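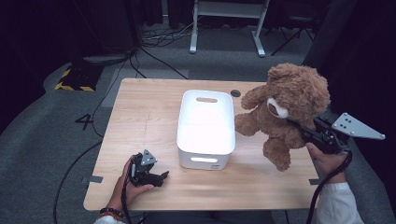

The Great Toy Clear-Out, Day One

Search this site Type and press enter

28 Dec 2019

Well, the wrapping paper is finally out of the house and the playroom looks like a store exploded in it, so I guess it's time! Every year I swear I'll sort the toys before the holidays, and every year I end up doing it after, with leftover pie in one hand (no regrets there). I'm posting as I go because a few of you asked how I decide what stays.

The brown teddy with the cream muzzle had to be first. I have a terrible weakness for a shaggy bear, and those curls get me every time. He came from the church sale in Gallumton, where I paid 6 dollars for him and then carried him around the whole afternoon like a toddler. He's a keeper, obviously.

The white box is my favorite kind for soft toys: rounded corners, smooth sides, and an oval cutout up by the rim so you can grab it with one hand and drag it off a shelf. I've got 11 boxes on the go now, which my family thinks is too many. They're wrong! One box for bears and rabbits, one for puppets, one for the odd things that don't go with anything (a knitted carrot, half a dragon). I used to use big lidded tubs and everything at the bottom just got forgotten until spring.

I like to do all this at a table, by the way. Sorting on the floor sounds cozy but my knees gave up on that idea years ago, and on a nice pale tabletop you spot the loose buttons and bits of fluff right away.

Whatever doesn't make the cut goes to the Dririrau toy swap in March. They take soft toys as long as they're clean and have both eyes, and last time I came home with 12 picture books in trade, so bring a bag. Still to do: the train set, the dress-up trunk, and a jigsaw that claims to have 885 pieces. I have my doubts about that one.

We use cookies to improve your visit. By continuing to browse you agree to our cookie policy. Accept | Manage settings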